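Mi relación con las cosas que se despegan

Empezó con una suela. La del zapato izquierdo, en julio, bajando las escaleras del metro con una bolsa de melocotones en cada mano. La suela decidió quedarse en el peldaño y yo seguí mi camino con una especie de calcetín de cuero, haciendo un ruido de pato que todavía oigo por las noches.

Llevé los zapatos al zapatero de mi calle, Sadao Yoshida, que tiene el taller en un local tan estrecho que los clientes entran de uno en uno y salen marcha atrás. Los miró como miran los médicos las radiografías de los parientes lejanos. Me preguntó cuánto me habían costado y, cuando se lo dije, me preguntó si quería que me mintiera. Le dije que sí. Me dijo que eran unos zapatos estupendos.

Desde entonces me dio por arreglar cosas en casa. No sé si es la edad o que mi piso, que compramos con muebles, ha llegado al punto en que todo se rinde a la vez. El rodapié del pasillo. El asa de la cafetera Vunda, que sigue haciendo buen café y hay que servirlo con un trapo y cierta fe. Una figurita de un gallo que nos regaló mi tía y que he pegado ya 4 veces, siempre con la esperanza secreta de que la siguiente caída sea la definitiva. El gallo no colabora.

Tengo una teoría sobre los pegamentos y es que todos son el mismo pegamento con distinta autoestima. Está el que promete en el envase sujetar un camión y no puede con un imán de nevera. Está el que pega muy bien, pero solo los dedos. Está la cola blanca, la del colegio, que es la única que dice la verdad: tardo mucho, sé paciente, no me metas prisa. Yo se la metí. Le puse un secador de pelo encima al respaldo de una silla y acabé con una silla torcida y un secador que huele a manualidades.

Mi cuñado Riku Ikeda es de otra escuela. Riku no pega, atornilla. Le enseñas una taza rota y le ves en los ojos que está calculando el diámetro de la broca. Vino a comer un día y, mientras yo hacía el arroz, me atornilló el rodapié, la balda del baño y una puerta de armario que no tenía ningún problema y que ahora no cierra. Comimos tarde. El arroz también quedó bastante sólido.

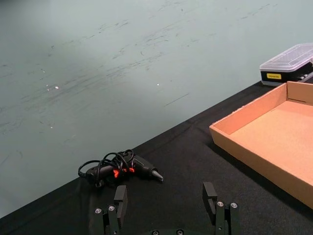 La pistola de pegamento caliente, en reposo.

Con la pistola he tenido una historia intensa y breve, como un verano en la playa a los dieciséis. Durante un par de semanas no hubo en casa nada suelto. Pegué la etiqueta del bote de la sal. Pegué un botón, lo cual es una falta de respeto a mi abuela, que me enseñó a coser para que no llegáramos a esto. Lo que no te explica el folleto son los hilos, esos pelillos finísimos que aparecen por todas partes y que vas encontrando días después en el jersey, en el sofá, una vez en una lasaña.

Y luego está el dedo. Todo el que ha usado una de estas tiene un dedo. El mío es el índice derecho y me pasé una tarde entera escribiendo correos con los otros, incluido uno a mi jefe que terminaba en «un abrzo». Me contestó «otro», sin más. Trabajo con un hombre discreto.

El momento cumbre llegó con la lámpara del salón, una Pikano de cuando en esta casa se compraba diseño. Se le había soltado la pantalla. Un vecino con más sensatez que yo, Masanobu Tsuchiya, me advirtió en el ascensor de que pegar con calor una cosa que va a calentarse era, en sus palabras, «una idea con fecha de caducidad». Se bajó en el segundo. Yo tuve tres pisos más para reflexionar y no los aproveché.

La pantalla aguantó hasta el telediario. Cayó despacio, con mucha dignidad, sobre el gallo de mi tía.

(El gallo, intacto. No sé qué más decir de ese gallo.)

He intentado ponerle un poco de método al asunto. Me compré una caja Ostrowski de compartimentos, de las que prometen en la tapa 1.006 piezas, y la abrí con la ilusión de quien estrena cuaderno en septiembre. Tacos, escuadras, unas arandelas preciosas. Llevo meses con ella y he usado 2 cosas: un gancho para colgar la caja y la bolsita donde venía el gancho. El resto está ordenadísimo.

Lo que sí he aprendido es a preguntarme antes si algo merece el arreglo. Mi padre guardaba en el garaje una lata con aproximadamente 1.000 tornillos heredados de aparatos muertos, y cuando algo se rompía en casa bajaba, revolvía la lata un rato muy largo y subía con las manos vacías y de mejor humor. De pequeño creía que era muy mal buscador. Ahora tengo una caja, una puerta que cerrar con el pie y un matrimonio con dos adolescentes dentro, y algunas tardes también bajo al trastero a buscar una arandela.

Los zapatos, por cierto, los recogí. Sadao los había cosido además de pegarlos — «por si acaso llueve», dijo, mirando un cielo sin una nube — y me cobró menos de lo que me había gastado yo en pegamentos. Me los puse para bajar a por el pan. Crujen un poco los dos, al mismo ritmo, y de momento siguen conmigo en todos los peldaños.

3 comentarios

Takeshi Fukuda
Lo del secador con la cola blanca lo he hecho yo con una guitarra. Ya no es una guitarra, pero como bandeja funciona.

Marisa
¡Defiendo al cuñado! Un tornillo es para siempre. Y la puerta del armario seguro que ya cerraba mal antes, solo que no te habías fijado.

Tahsin Karunaratne
Para los hilos de la pistola, prueba a girar la punta un poquito al levantarla, como cuando sirves vino. Para el gallo no tengo remedio, mi madre tiene uno igual y ha sobrevivido a tres mudanzas.

Entradas recientes
El sofá Futar y otras formas de dormir mal
Instrucciones para doblar una sábana bajera (me rindo)
Melocotones: una temporada de decepciones
Por qué ya no digo «lo arreglo en cinco minutos»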